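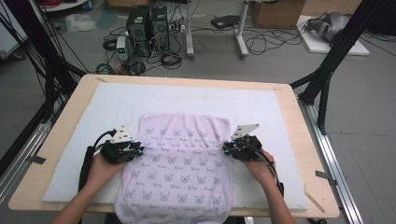
I used to be a dreadful towel folder. Mine went into the airing cupboard as lumps and came out as lumps, and then last December I had a proper clear-out and made myself learn to do it right. I've stuck with the same method ever since, so I'm writing it down for anyone whose shelf looks like mine did.

First, find somewhere flat. A bed is too squashy and you end up chasing the wrinkles about. A table is far better, and a thin foam mat on top is lovely if you've got one (the cloth doesn't skid away when you pull it).

Lay the towel out with the short end towards you and smooth it from the middle outwards with flat hands. Take hold of it near both side edges, at the same height, and keep a bit of tension between the two sides as you fold. If one side gets ahead of the other you'll have a twist in it – just open it up and go again.

Fold in half, smooth, fold in half again, smooth. For a narrow shelf I do thirds the second time. Printed towels are easiest, I find. Mine has little cat faces in rows, and when the rows run parallel to the fold I know I'm straight without fussing over corners!

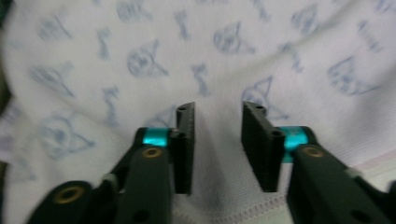 Olivares wrote in to say that thirds never work on thin cloths, and that halves and then a loose roll keep them much neater in a drawer. I've tried it with tea towels and I'm half converted – though they do unroll when you rummage.

Last bit: put the folded edge facing out on the shelf, and add clean ones at the bottom of the pile so they all get used.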